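Trucos para limpiar el polvo donde casi nunca llegamos

Publicado el 7 de mayo de 2022

En abril me dio la fiebre de la limpieza (todos los años me pasa lo mismo) y esta vez fui a por los rincones con pelusa de verdad. Os cuento lo que me ha funcionado.

Para las persianas, un calcetín viejo metido en la mano y agua con un chorrito de vinagre. Se tarda unos 5 minutos por ventana, ¡y qué diferencia! Para los radiadores uso el cepillo largo de Cenberg, aunque una percha de alambre con una media enrollada hace el mismo apaño.

Con el ordenador de sobremesa hay que ir con más mimo: apagado, desenchufado, tumbado de lado y con la tapa fuera. Brocha suave de pintor, siempre seca, y nada de trapos húmedos cerca de la placa.
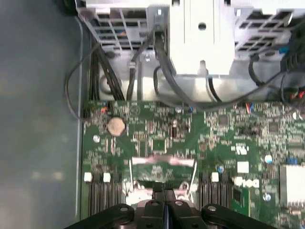
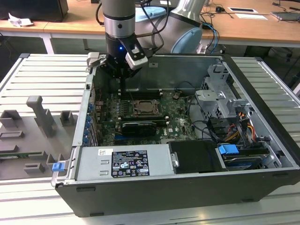 Los ventiladores se sujetan con un dedo mientras se les pasa la brocha, y el filtro, si es de los que se quitan, va al grifo y luego a secar un día entero. Yo no uso la aspiradora ahí dentro - me da respeto la electricidad estática.

La misma brocha, bien sacudida, me sirve para las pantallas plisadas de las lámparas y los lomos de los libros. Y para las rejillas del baño, agua caliente, jabón y un cepillo de dientes jubilado. Las mías salieron negras, qué vergüenza.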